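4.3 Comparing End Effectors on the Romovden Arm

This section covers the side-by-side trial of the black gripper and the articulated hand. Complete section 4.2 (homing and joint limits) before you start. Allow one controller profile per end effector. Do not share profiles.

1. Power down the arm and fit the black gripper. Tighten the flange screws in a cross pattern.

2. Route the gripper cable with enough slack for full wrist rotation.

CAUTION: A cable caught between the gripper and a fixture can pull out the connector. Stop the arm before freeing it.

3. Place the compartment organizer on the table within reach of the arm and load it with wrapped packages.

4. In Malo, open Profiles and select 283. Set the closing speed to Low.

5. Jog the gripper to the first package and close until contact is reported.

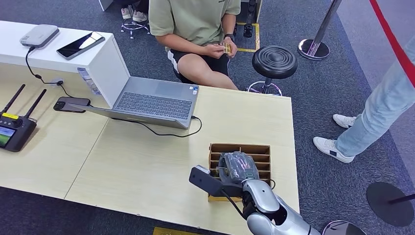
6. Log the contact value. If it reads above 416, back off and approach again at a shallower angle. Repeat for each package in the row.

NOTE: Contact values drift after a controller restart. Discard the first three readings.

7. Power down, remove the gripper and fit the hand. Select profile 109. Profile 283 will load without an error but drives the fingers past their soft stops.

8. Run Finger Check from the Tools menu. Each finger should curl and return separately. If two move together, reseat the hand connector and run the check again.

9. Move the hand to the floor reference, a corner of the yellow tape, and lower it with the fingers relaxed. Keep the fingertips clear of the carpet.

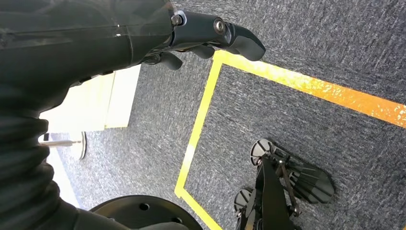 10. Save the wrist pose as REF-A. Raise the arm, return to REF-A and compare the wrist camera view with the saved one. An offset at the fingertip usually means a loose flange.

11. Export both logs to the Wong viewer. The hand log is limited to 3550 rows. Older rows are overwritten.

CAUTION: Keep people outside the working area during steps 5 to 10. Assign one operator to the stop control.

Profile corrections for the Prurnville site are maintained by Ji-hoon Seok. For payload limits, see section 4.4.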